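ホーム > 製品 > 食品ハンドリング > Tallulgate 卓上組み立てキット

Tallulgate 卓上組み立てキット
やわらかい食材を一つずつ取って重ねる作業のための、グリッパー・カメラ・ソフトウェア一式
メーカー:Gomia
最終更新:2025年4月12日

概要 | 構成 | 指先 | カメラ | Jenano | 作業の例 | 仕様 | 設置 | お手入れ | よくある相談 | コメント

概要

ハンバーガーを一つ組み立てるだけの作業が、ロボットにとってこんなに面白い題材になるとは思っていませんでした。レタスは軽くて形が決まらない。チーズは隣の一枚にくっつく。トマトは滑る。パンは丸くて、つまむ場所を少し間違えると転がるし、強く握れば跡が残ります。しかも全部、触り方が違う!

Tallulgateは、この種の「やわらかくて不揃いなものを、決まった順に重ねる」作業を卓上で試すためのキットです。お手持ちの小型アームの手先に取り付けるグリッパーと、2台のカメラ、それに動作を教えて再生するソフトウェアJenanoが入っています。アーム本体は含みません。すでに一台お持ちの研究室や、食品ラインの前段で試作をしている開発チームに使っていただくことを考えて作りました。

最初に書いておくと、これは生産設備ではありません。一時間に何百個も作る機械をお探しの方には、速度の点で向きません。食材の取り方を考え、教え方を変え、もう一度やってみる。その繰り返しを気持ちよくするための道具で、そこについては胸を張っておすすめできます。

キットの構成

・二本指グリッパー本体(手先取り付け用フランジ付き)
・交換式指先 Landeg 標準タイプ 一組
・交換式指先 Landeg 薄物タイプ 一組
・手首カメラ
・固定カメラとスタンド
・接続ケーブル一式
・手首まわりのケーブルをまとめる面ファスナー
・Jenano 利用ライセンス
・はじめての調整ガイド(冊子、日本語・英語・ドイツ語)

トレイ、食材容器、テーブルは付属しません。普段の現場で使っている容器をそのまま使うほうが、教えた動作が後で役に立ちます。試作機の頃は専用のトレイを同梱していたのですが、届いた方の多くが自前の容器に入れ替えていたので、外しました。そのぶん箱が小さくなりました。

指先 Landeg のこと

このキットでいちばん手間をかけたのが指先です。設計はCarys Probert。パンをつまむ面とチーズの端をすくう面は、求められる形がまるで逆になります。パンには広く当たってほしいし、チーズには薄く入ってほしい。一種類で両方をこなす案も長く試しましたが、どちらも中途半端になったため、工具なしで付け替えられる二種類に分けました。

標準タイプは先端が丸く、内側にわずかなくぼみがあります。丸パンのように面が曲がったものをつまんだとき、力が一点に集まらず、皮の表面を傷めにくい形です。薄物タイプは先が平たく、片側だけが斜めに落としてあります。重なったチーズやトマトの端に差し込み、軽く起こしてからつまむ使い方を想定しています。

付け替えはレバーを倒して引き抜き、新しいほうを押し込むだけ。慣れると作業の流れの中でさっと替えられます。はまりきると小さく「カチッ」と鳴るので、音がするまで押してください。はまりが浅いまま動かすと、指先の角度が少しだけ開いて、つまんだものが手前に滑ります。調整がなぜか合わない、という相談の原因をたどるとここだった、ということが本当によくあります。

両方とも色は暗い色にしてあります。明るい色の指先は、白いテーブルの上で手首カメラの画像に溶けてしまい、先端の位置が読み取りにくくなりました。手首カメラの視野には指先がいつも入っているので、見分けやすさは大事です。

カメラは2台

手首カメラと固定カメラは、役割がはっきり分かれています。

手首カメラは、つまむ直前の様子を近くで見るためのものです。容器の中で食材がどちらを向いているか、縁に寄りかかっているか、指が入る隙間があるか。こういう細かいことは上や横から遠目に見ても分かりません。近くのものにピントを合わせてあるので、指先そのものはぼやけて写ります。これは正常です。

固定カメラは、テーブル全体の段取りを見ます。どこまで重ね終わったか、次に何を取るか、容器の位置が動いていないか。スタンドはテーブルの横に立てても、斜め上から見下ろすようにしても構いません。全部の容器が丸ごと入らなくても、取りに行く食材が見えていれば使えます。

2台の画像は同じ時刻で記録されるので、Jenanoの画面で並べて再生できます。つまみ損ねた瞬間を両方の視点で見返すと、原因がすぐ分かることが多く、これが思いのほか楽しいのです。手首側では順調に見えるのに、固定側で見ると容器ごと押していた、といった発見があります。

透明な容器について

透明なプラスチック容器は中身が横から見えて便利な反面、カメラにとっては厄介な相手です。縁や角で光が反射し、壁の向こうのものがゆがんで見え、テーブルには筋状の明るい影が落ちます。距離を測るタイプのセンサーでは、壁がないものとして扱われてしまうこともあります。

Tallulgateはカラー画像を主に使い、容器の縁は教示のときの動作から覚える方式をとりました。人が腕を導いて「この高さまで上げてから横に動かす」と教えれば、その余裕の取り方まで記録に残ります。反射がひどいときは照明の向きを変えてみてください。真上からの強い一灯より、横から広く当てるほうがうまくいきます。

Jenano でできること

教示は、人がアームを動かして手本を見せる方式です。プログラムを書く必要はありません。手本を録り、使わない部分を切り、似た手本どうしをまとめて学習にかけます。学習用の計算機は別途ご用意ください。

録画の一覧には、手本ごとに自由にメモを付けられます。「パンが立っている」「レタス二枚取り」「手前の壁に接触」など、後から探せる言葉を書いておくのがおすすめです。社内で試験をしたときの手本は、全部で3,412件になりました。メモのないものを後から見返すのはかなりつらかったので、録画を止めた直後にメモ欄が開くようにしてあります。要らない方は設定で切れます。

それから、個人的に気に入っている機能が「途中から再生」です。積み重ねの途中、たとえばチーズをのせたところから先だけを何度も試せます。最初からやり直さなくていいというだけで、一日の作業の進み方がまるで変わります。

作業の例:バーガーの組み立て

調整ガイドの後半では、ハンバーガーの組み立てを通しで扱っています。紙を敷いた金属トレイを中央に置き、その周りに食材の容器を並べ、レタス、トマト、パティ、チーズと重ねていく流れです。

テーブルが白く、食材の色がよく分かれるので、初めての調整にはちょうどよい題材です。最初はパン一つを容器から取り出すところだけを練習してください。丸パンは容器の中でいろいろな姿勢になります。平らに寝ているとき、壁にもたれて斜めになっているとき、平らな面がこちらを向いているとき。それぞれに手本が要ります。

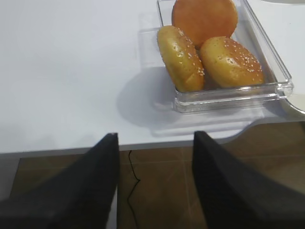
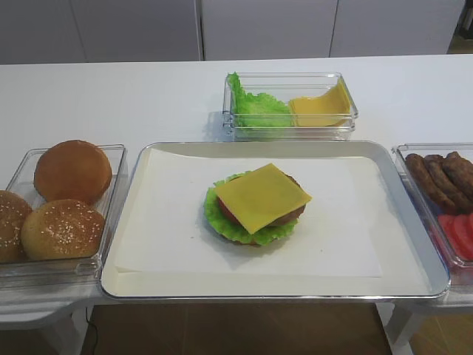 どちらにも透明な容器に入った丸パンが見えます。

Mattes Lenzによれば、いちばん効いたのは手本の数を増やすことより、パンをわざと悪い姿勢で置いた手本を混ぜたことだそうです。きれいに並んだパンばかりで教えていた間は、一つでも傾くと指が入る場所を迷ってしまい、容器の縁の上で止まることが多かった。そこで、取りやすい置き方の手本を思いきって減らし、壁にもたれたもの、隣と寄りかかり合ったものを足したところ、動きに迷いがなくなったといいます。容器の角に近いパンは最後に回すのがよい、とも。手前のものから取ろうとすると、奥のパンが倒れてきて指の行き先をふさぐことがあるからです。

この話を聞いて、調整ガイドの該当ページを書き直しました。以前の版では「最初は食材をきれいに並べてください」と書いていたのですが、今の版では最初の日から散らして置くようにお願いしています。旧版をお持ちの方には、差し替えのページをお送りできますのでご連絡ください。

チーズについても一言。四角いスライスは、下の具に対して少し角度がついてのっても構わないことにしておくと、ずっと楽になります。角をぴたりと揃える手本ばかり集めると、置く直前の微調整が長くなり、その間にチーズが指に付いて離れにくくなります。食べる人はたぶん気にしません。角が少しはみ出しているほうが、見た目もおいしそうです。

レタスは、葉を一枚だけ取るのが難しい食材です。容器に詰めすぎず、縁から少し葉先が出るくらいにしておくと、つまむきっかけができます。薄物タイプの指先で葉の端をすくうより、標準タイプで縮れた部分を軽くつまむほうが成功しやすい、というのが社内での感触です。

仕様

グリッパー形式:電動二本指、平行開閉
最大開き幅:100 mm
つまめる重さ:300 gまで
指先:Landeg 標準タイプ、Landeg 薄物タイプ(工具なしで交換)
カメラ:2台(手首、固定)
教示方式:人の操作による手本の記録
ソフトウェア:Jenano(録画、編集、学習、再生)
アーム:別売(取り付け可能な機種は対応表をご覧ください)
学習用計算機:別途ご用意ください
付属冊子:日本語、英語、ドイツ語

つまめる重さは、標準タイプで表面の乾いたものを持ったときの値です。水気のあるもの、油の付いたものはこれより軽いところで滑り始めます。トマトの輪切りやパティなら余裕がありますが、ソースの瓶を持たせるのはやめてください。

設置のしかた

テーブルは、がたつかないものなら何でも構いません。アームが動いたときに天板が揺れると、固定カメラとの位置関係がずれます。脚の高さを調節できるテーブルをお使いなら、調整が終わったあとで高さを変えないようにしてください。変えた場合は、Jenanoの「位置合わせ」をもう一度行います。

容器は滑り止めのシートに載せるか、底の四隅に小さなゴムを貼ってください。軽い容器は、指が縁に触れただけで動きます。動いても作業は続けられますが、手本の中で容器がだんだん逃げていくと、学習した動作も逃げる容器を追いかけるようになります。一度それをやってしまい、最後にはテーブルの端まで追いかけていきました。見ている分には愉快でした。

ケーブルは、手首から肘までは付属の面ファスナーでまとめ、肘から先は動きに余裕を残してください。きつく留めると、手首を大きくひねったときに引っ張られてカメラの角度が変わります。床に這わせる部分は、人の通り道を避けて壁側へ寄せてください。

窓の近くに置く場合は、朝と夕方の両方で手本を録っておくと安心です。日差しで容器の影の形が変わるだけで、つまむ位置が少しずれることがあります。ブラインドを下ろして照明だけで使うのも、もちろん良い方法です。

お手入れ

Landegの指先は、本体から外して中性洗剤で洗えます。洗ったあとは水気を拭き、くぼみの部分まで乾かしてから戻してください。チーズの油分は見た目より残りやすく、気がつくと標準タイプの内側が滑りやすくなっています。調子が落ちたと感じたら、学習をやり直す前にまず洗ってみてください。

本体と手首カメラは水洗いできません。固く絞った布で拭いてください。カメラの前面は、眼鏡用の布がちょうどよい具合です。

実際に食べるものを扱う場合の衛生管理は、お使いの施設の決まりに従ってください。このキットは研究と試作のためのもので、食品製造用の認証は受けていません。練習に使った食材をそのまま人に出すことは想定していません。

よくある相談

模型の食材で練習してもいいですか
動作の大まかな流れを覚えさせるには便利です。傷まないので、長い時間続けて録れます。ただ、模型はつぶれませんし、レタスはしなりません。模型で録った手本に本物の手本を後から足していく順番が、いまのところいちばん扱いやすいようです。

パン以外の丸いものも持てますか
開き幅に収まる大きさで、重さの範囲内なら持てます。ゆで卵、小さめのじゃがいも、おにぎりの手本を送ってくださった方がいます。おにぎりは海苔の巻き方でずいぶん違うそうで、私たちも試してみたいと思っています。

手首カメラだけで使えますか
使えます。ただし、どこまで重ねたかの判断が弱くなります。取り出すだけの作業なら手首カメラ一台で足りることも多いので、まず試してみて、迷うようなら固定カメラを足してください。

アームが二本あるのですが
キットをもう一式追加すれば、Jenanoの同じ画面で両方を録れます。片方が容器を押さえ、もう片方が取るという教え方もできます。追加分は固定カメラを省いた構成でお出しできます。

指先を自分で作りたい
ぜひ! 取り付け部の寸法図を公開しています。よい形ができたら写真と一緒に送ってください。薄物タイプの斜めの落とし方は、もともと試用機を使っていた方が削って送ってくれた指先を参考にしました。

今後の予定

9月に、Jenanoの録画一覧へ検索の絞り込みを追加します。メモの言葉と、つまみ損ねの有無を組み合わせて探せるようになります。Landegには、汁気の多い食材に向けた溝付きのタイプを準備中です。トマトで試した感じはとても良く、早くお見せしたくてうずうずしているのですが、洗いやすさの面でもう少し直すところが残っています。

お見積もりとご相談

価格はお使いのアームによって取り付け部品が変わるため、個別にお見積もりしています。機種名と、扱いたい食材、普段お使いの容器の大きさを書いてお送りください。容器の写真があると話が早く進みます。貸し出し機もご用意しています。貸し出しの際は指先を二種類ともお入れしますので、手元の食材でたっぷり試してみてください。

コメント

Mattes Lenz
溝付きの指先、できたら貸してください。トマトの端の一枚、いつも最後まで容器に残ってしまうので。

Gomia
承知しました。洗いやすさの件が片づき次第、一組お送りします。最後の一枚は私たちも苦労していて、いまは容器の手前側を少し持ち上げて置くと取りやすい、というところまで来ています。よければそちらでも試してみてください。

Mattes Lenz
下に畳んだ布巾を入れてみました。取れます。布巾がずれるので両面テープで留めました。

関連ページ
Landeg 指先 寸法図
対応アーム一覧
Jenano 更新履歴
調整ガイド 差し替えページの申し込み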